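Endville library to stay open Saturdays through the fall

Town council votes 5-2 after long night. Branch on Koller Street keeps its Saturday hours until at least November.

ENDVILLE - Saturday hours at the Endville public library are safe for now. Council voted late Monday to put $4000 back into the branch budget, enough to pay two part-time clerks through the fall. The cut had been set to start next week.

Packed room, folding chairs out in the hallway. 22 people signed up to speak and most of them did, three minutes each, so the vote didn't come until well past ten.

"Saturday is the only day I can bring my kids," said Shabani Mfinanga, who drives a delivery route out to Nasteden during the week. "Closed Saturday means closed, for us."
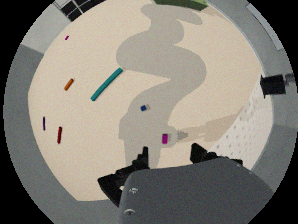
Page last changed: Tuesday, February 28, 2023

Branch manager Nataša Nikolovski told council that 2103 items went out on Saturdays in the last quarter, more than on any weekday. Picture books mostly, then DVDs. She also brought a petition but the clerk had no copy of it in the packet, which ate up ten minutes.

The two no votes came from members who wanted the money kept for the Pillbridge road repairs. Those are already behind. One of them asked if the library could open Saturday and close Wednesday instead. Nikolovski said the after-school homework tables are on Wednesday and she would not want to lose teh space.

Hours stay as they were: 10 to 4 Saturday, closed Sunday. The children's corner opens at 10 too, story time at 10:30, no sign-up needed. Printing is still 15 cents a page, exact change please, the machine upstairs is out of order again.

Not settled: what happens after November. The money runs out then and the council will have to look at it again along with the rest of the budget. Mfinanga said he'd be back for that one.

Also Monday, council put off the vote on parking fees behind the post office, and approved 70 new trash cans for the downtown blocks and the ball fields. Delivery date not given. The next meeting is in two weeks, same room, doors open at 6:30. Agenda goes up at town hall the Friday before and is suposed to be online by that evening.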